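**Ticket: Tukard sync client stops in the middle of a folder, no error shown**

Opened: 1st January
Status: solved for me, but please read the last part
Client: Tukard desktop, server at our Brorken office

Good morning. I write this as a log so that you can follow the same order as I did. The problem is that the client starts to upload a large folder, goes well for a while, and then stays on "Syncing" forever. There is no red sign and no message. The folder has roughly 3,000 files, mostly pictures and PDF documents.

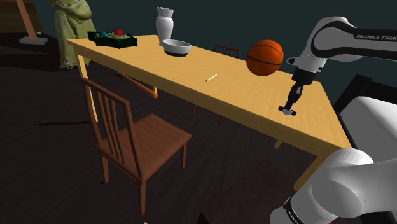
The basketball on the table, and next the watch with the black strap:
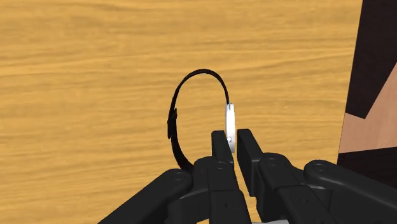
The client always stops after 324 files. I tried it many times and the number is the same, also when I rename the folder. The computer has enough free disk space and enough memory. The account is not near its limit.

**Step 1 – restart everything**

I closed the client from the tray icon, not only the window. Then I restarted the computer and after it the router (a Friesen, the one with two antennas). Result: the upload began again from the first file, and stopped at 324.

**Step 2 – check the names of the files**

In the help pages I read that long names and special characters can cause trouble. I found several names with a question mark or a colon in them, which came from an old Mac. I renamed them all. Result: no change. I left the new names as they are, they are better anyway.

**Step 3 – smaller folder**

I made a test folder with 1,000 files copied from the big one. It stopped at 324 too. Then I made a folder with only 200 files, and this one finished without a problem. After that I uploaded a second folder of 200 files, directly after the first, and it stopped before the end. So the count goes on from one folder to the next as long as the client is not closed. This was the first useful thing I learned.

**Step 4 – other network**

I connected the laptop to my phone and repeated the test with 1,000 files. It went through completely. It was slow, but every file arrived. So the client and the account are both good, and the problem is between my computer and the outside.

**Step 5 – look at the router**

The Friesen has a page called "Session protection". It was on, with the level "High". I do not remember that I turned it on, maybe it came with the update in November. The help text says that it limits how many connections one device may open in a certain time. I set it to "Normal" and repeated the test on the office network. Result: the client passed 324 and continued until the end.

To be sure I put it back to "High", and the upload stopped at 324 again. With "Normal" it was fine again.

**Step 6 – the Hison scanner**

We have a Hison document scanner that sends its PDFs to the same server. For weeks it lost the last pages of long jobs, and we thought that the paper feed was dirty. Since I changed the router setting, it did not lose a page. I can not prove that it was the same reason, but I mention it in case another customer has this combination.

**What I ask from you**

1. Please let the client show an error when no file has moved for, let us say, 2 minutes. "Syncing" is not correct in this situation, and I believed it for a whole afternoon.
2. Does the client really need a new connection for each file? It looks like it does, but I did not capture the traffic and I may be wrong.
3. Please add the router setting to the help page about stopped uploads. I would write it directly after the part on file names.

The log files of steps 3 and 5 are in the zip. The ones from step 1 are missing – I deleted them by mistake when I emptied the cache. If you need them, I can set the router to "High" again and repeat the upload, but please tell me one day before, because the others here are working on the same line.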